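Journals > Built Environment and Everyday Care > Articles > Full text

We use cookies to remember your reading preferences and to understand how our pages are used. Accept all | Manage settings

4. Living with dark finishes

4.1 What people mean when they say a surface looks worn

When we began visiting the reading rooms at Dritthorpe and Indthorpe, we expected to spend most of our time talking about damage, by which we meant the chips, cracks and peeling edges that turn up in repair logs and end in a purchase order. What we heard, over a good many cups of tea and some very patient explanations from cleaning staff, was a good deal gentler than that. People spoke about surfaces looking tired, or dusty even after a wipe, or "a bit chalky." Very little of it would have counted as damage under the scheme we set out in Section 2, and yet it came up in almost every conversation, and it clearly shaped how people felt about the rooms they looked after.

Most of these remarks concerned dark finishes. Both towns had replaced their pale shelving and table frames with charcoal and black ones, partly to suit the older brickwork and partly in the hope that a dark color would hide the marks of daily use. It is an easy hope to share. Fingerprints from ink and pencil do disappear against black, and so do the gray smudges left by book carts. But a light scratch that would pass without notice on a cream shelf stands out on a dark one, and a matte coating has no shine in which to lose it. Of the roughly 2,000 comments we gathered from the two towns, the ones about dark shelving were by far the most likely to use the word "scuffed," even where the repair log for the same shelf was blank.

We should say a little here about the difference between a scuff and a scratch, as the two words were used freely and often for the same mark. In this paper a scratch is a line in which some of the coating has been removed, so that a fingernail drawn across it will catch. A scuff is a mark that changes how the surface reflects light, or leaves a trace of some other material on it, without a groove that can be felt. A good many scuffs come away with a soft cloth and warm water. Scratches stay, and the most that can be done for them is to touch in the color. The trouble is that at arm's length the two look very much alike, particularly when they are short, and from appearance alone we would not want to guess which is which (Figure 3).

Figure 3. Pale scuffs and specks on matte black. At this size, loose material and light wear to the surface are hard to tell apart by eye.
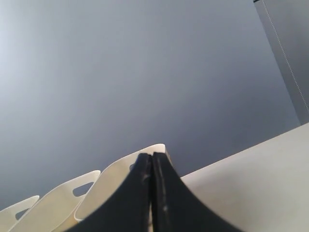 4.2 Cleaning routines and their side effects

The two towns cleaned their shelves quite differently, and we are grateful to both for letting us be underfoot while they did it. At Dritthorpe the shelves were wiped once a week with a damp cotton cloth and left to dry. At Indthorpe they were sprayed and rubbed with a textured pad, a habit carried over from the old pale shelving, where it had worked perfectly well. After 9 months the Indthorpe shelves had patches along their front edges that had taken on a soft gloss. Staff there had read these patches as grease and had, quite reasonably, rubbed them harder.

This is the familiar problem of burnishing. A matte finish owes its flat look to a very fine roughness, and rubbing smooths the high points down until they begin to shine. Once it has happened, no amount of cleaning will bring the flat look back. We tried three remedies on spare shelf ends — a finer pad, a thin coat of furniture wax, and simply leaving the piece alone — and only the last did no further harm. The wax evened out the gloss for a short while and then gathered dust, which brought fresh complaints of its own.

In December, Indthorpe agreed to try the damp cloth on half of its shelves. The existing shiny patches remained where they were, as we had warned they would, but we recorded no new ones on that half through the rest of the study. We would be cautious about making too much of this, given that the winter months are also the quieter ones for borrowing and the shelves were handled less.

4.3 Telling readers what to expect

One last matter came up in the closing interviews, and it concerns the way finishes are sold. The sample cards both towns had worked from were new and untouched, and they were looked at flat on a desk under a bright lamp. Several staff members told us they would have liked to see a card that had been carried around in a bag for a few weeks. We think this is a very sensible idea, and we have since asked for worn samples to be included in the follow-up work on seating.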